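Asitz Container Cleaner

Home / Cleaning and Hygiene / Bins, Crates and Containers / Asitz Container Cleaner

Neutral concentrate for storage bins, crates, tote boxes and tanks
Supplied by Gividmont
Pack size: 10 litre drum
Availability: in stock

Product overview

Asitz Container Cleaner is a low-foam liquid concentrate for the routine cleaning of reusable containers. It removes dust, light oil, label residue and the dull film that builds up on surfaces handled every day. The product may be applied by hand, by low-pressure sprayer or through a cabinet washer of the Orlandini type, and it is suitable for use on most rigid plastics, painted metal and stainless steel.

The cleaner has a pH of 7 in the drum. It contains no solvent, bleach or added perfume. It is intended for professional users and is not sold in retail packs.

Asitz Container Cleaner was introduced to replace the former Bileck Crate Wash, which has been withdrawn. Customers holding remaining stocks of Bileck Crate Wash may continue to use them until the date printed on the drum. The two products should not be mixed in the same tank or sprayer.

Areas of use

The cleaner is supplied to warehouses, laundries, schools, hospital stores departments and packing rooms, and is at present used at 1,467 customer sites. It is suitable for stacking crates, picking bins, wheeled containers, shelf trays and the outer surfaces of closed tanks. It may also be used on work surfaces and trolleys in the same area, which allows many sites to hold a single product.

It should not be used on bare aluminium, untreated timber, cardboard or fabric liners. Containers intended for direct contact with unwrapped food must be rinsed with drinking water after cleaning and left to drain fully before they are returned to service.

Directions for use

Empty the container and brush out loose dirt. Remove labels as far as possible; labels that do not lift may be wetted with the diluted cleaner and left for a few minutes.

For light soiling, add 10 ml of concentrate to each litre of cold or warm water. For heavier soiling the quantity may be doubled. Stronger solutions give no better result and leave more residue to be rinsed away.

Apply the solution from the base of the walls upwards, paying attention to corners, ribs and the underside of the rim. Allow it to stand briefly without drying, then work over the surface with a soft brush or a white pad. Rinse with clean water. Containers should be stood upside down or at an angle to drain, and should not be stacked until dry.

In cabinet washers, the dose should be set by the person responsible for the machine. A dosing sheet for Orlandini washers is available on request.

Marks and scuffs

Gividmont receives regular enquiries about marks that remain after washing. It is helpful to distinguish between material lying on the surface and a change in the surface itself. Smudges, handling marks and transferred colour will normally respond to one or two treatments. Scuffs and scratches are a form of wear – no cleaning product will remove them, although a clean surface may make them less noticeable.

Abrasive pads and powders are not recommended. They roughen the plastic, and a roughened surface collects dirt more quickly than before. Where a container is cracked, split or deeply scored, it should be taken out of use.

Where there is doubt, a small area should be treated first and compared with the surrounding surface once dry. Customers may send a photograph and a short description of the mark to the technical desk, which is led by Settimio Amato.

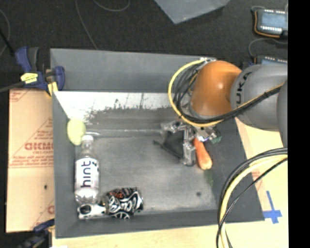 Pale scuffs and smudges on the floor of a large grey bin.

Storage and handling

Keep the drum upright, closed and protected from frost. Concentrate that has been frozen may separate and should not be used. Do not decant into unmarked bottles. Diluted solution should be made up fresh each day, and any remainder may be poured to the foul drain with plenty of water, subject to local rules.

Gloves are advised for prolonged work. In case of contact with the eyes, rinse with plenty of clean water and seek advice if discomfort continues. The safety data sheet must be read before first use and kept where staff can reach it.

Ordering and delivery

The product is supplied in single drums and in full pallets. Empty drums can be collected with the next delivery if this is requested when the order is placed. Drums must be drained, rinsed and closed before collection.

Sites using almost 3,000 litres or more in a year may apply for a supply contract, under which deliveries are made on agreed dates and prices are held for the contract period. Contract enquiries are handled by Mirko Villa in the sales office. New contracts normally begin in September, though other dates can be arranged.

Goods damaged in transit should be reported on the day of receipt. Unopened drums may be returned by prior agreement; opened drums cannot be accepted.

Documents

Safety data sheet
Technical data sheet
Dosing sheet for cabinet washers (on request)
Wall chart for wash areas

Related products

Asitz Label Remover
Asitz Floor Concentrate
Gividmont soft brush, long handle
Gividmont drum tap and spanner

Page last revised: 24 August 2019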